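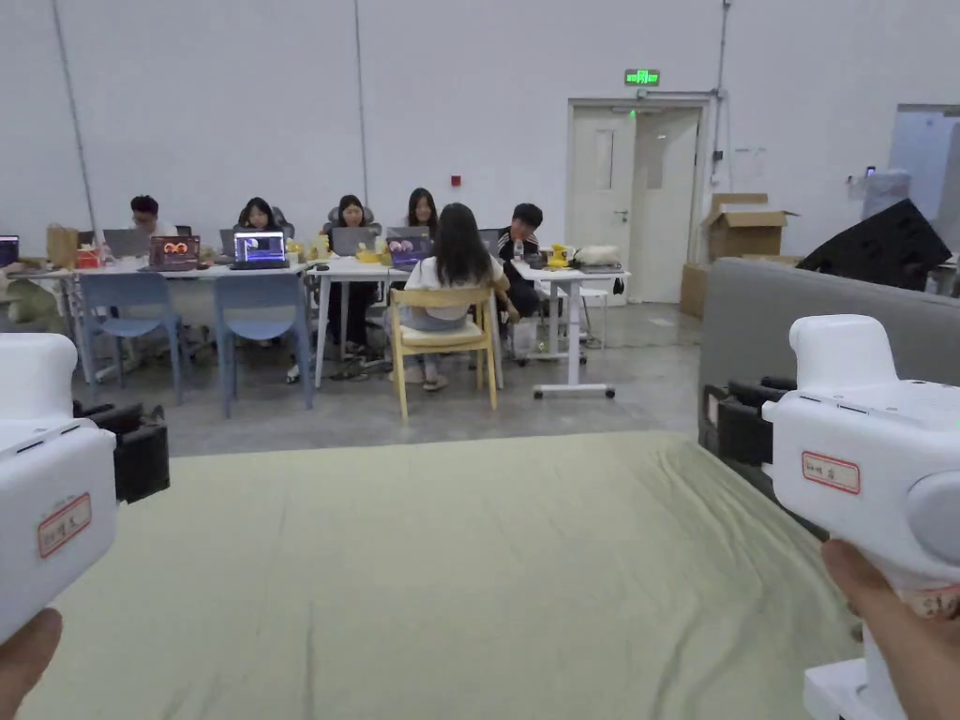
Search this site
Search Go

The bridge note should come with a price

Founders who raise a small bridge from existing investors tend to treat the uncapped convertible note as the friendly option. The argument is familiar: no one has to agree on a valuation, the paperwork is short, and the money arrives in days. I think the argument is weak, and that most companies between a seed round and a Series A should set a cap even when their investors don't ask for one.

Start with what an uncapped note does. The holder puts in cash today and converts at a discount to the next priced round, usually 20 percent. If the company does well in the meantime, the holder's price goes up along with everyone else's. The holder therefore gains very little from the progress their money pays for. A rational investor in that position would like the next round to be priced low. The same person often sits on the board and takes reference calls from new investors. Most of them behave well. The instrument still pays them to do otherwise.

The case against caps is that a cap gets read as a valuation. It does leak into the next negotiation. I sat in on one process, for a freight software company called Tarneck, where the new lead opened by asking for the cap and then offered a price just under it. That is a real cost. It is also a cost that can be handled, by setting the cap above the price the founders expect and saying in writing that it was not negotiated as a valuation. An uncapped note leaks too. A new lead who sees 2 of them in a row will assume the insiders could not agree on what the company was worth.

Then there is dilution, which founders model late. A note with a discount and no cap looks cheap on the cap table because it isn't on the cap table. Jayasinghe, a lab supply marketplace, had notes from 3 separate closings, each with slightly different definitions of "qualified financing." One of them counted converted debt toward the threshold and the others did not. The lawyers needed two weeks to work out who converted and when. A cap would not have fixed the definitions, but the conversation about a cap would have forced somebody to open the documents.

Shobha Murthy, who ran finance at Voslow through its bridge, disagrees with me on small amounts. Her view is that for anything under a couple of months of payroll the negotiation costs more than the cap is worth. I accept that for very small checks from one holder. I do not accept it for a rolling note open to anyone who wires money, where the amount is small only at the beginning.

What I would ask for is modest. Set a cap. Use one form for every holder. Put a maturity date on it that leaves enough time to run a full process, and state what happens on that date if no round has closed. Model the conversion at a low, middle and high price before signing, and send the result to the board.

Comments (3)

Eylül Ateş
We did ours capped at Wesbridge and the lead never brought it up. One data point.

gridline
What about a most favored nation clause in place of the cap? Same protection, less arguing.

dpk_ops
@gridline MFN only helps if somebody later gets better terms. If all the notes are uncapped there is nothing to match.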